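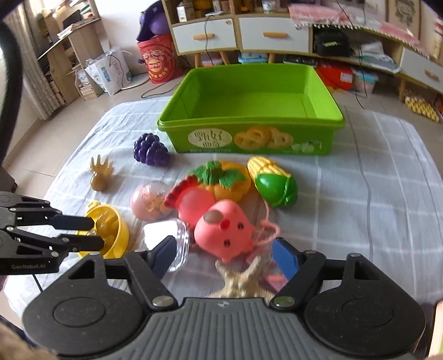 4. Labeling the bins

This section covers the Kemer label printer and the Nivoven checkout program, as used for a toy lending shelf. The box says setup takes three minutes. Allow an evening.

4.1 Before you start

1. Charge the printer with its own cord. The battery light turns green well before the battery is full, so leave it plugged in overnight.
2. Load a roll. A new roll is sold as 108 labels. The first few feed through blank, and you will not get them back.
3. Install Nivoven and turn off "Smart Naming." It guesses a name from the first word you type and is often wrong.

CAUTION: Do not update the printer in the middle of a roll. The update resets the label width.
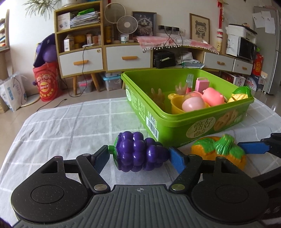 4. Type one name per item and keep it plain. "Grapes" is enough. The program has room for color, age range and mood, and you can leave all of those blank.
5. Print a single test label. If the bar code prints gray, raise the darkness to 41. The manual that came in the box suggests a lower setting, which our scanner could not read.

4.2 Sticking and scanning

1. Wipe the bin with a damp cloth and let it dry.
2. Press the label on the short side, where a hand won't rub it.
3. Scan it twice. The second beep is the one that saves.

NOTE: The labels are sold as dishwasher safe. Ours came off in the first wash. Peel them before washing and print new ones.
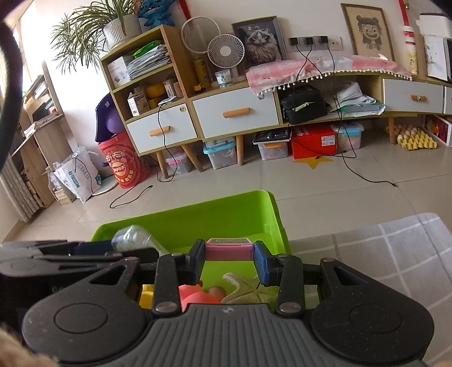
Fig. 3. Mixed bin: bottle, starfish and soft toy.

A mixed bin gets one label for the whole bin. Nivoven will offer to make a "set" with a record for each piece. Say no unless you plan to check every piece on every return. The program stops at 990 records, and sets use them up fast.

4.3 Small pieces 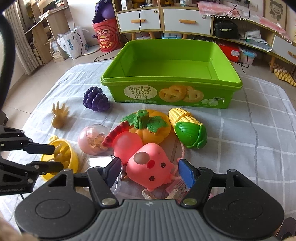

Albers

Small pieces are where I stopped trusting the system. Cekico sells tiny tags for them, and a tag that small is one more thing to swallow.

1. Don't tag small pieces. Put them in a zip pouch and label the pouch.
2. Keep pouches off the shelf for children under three.
3. Back up the list on Thursday, before the weekly sync. The sync is supposed to merge changes. It has overwritten ours.

If the list still looks wrong after a sync, go to section 7 and restore the backup.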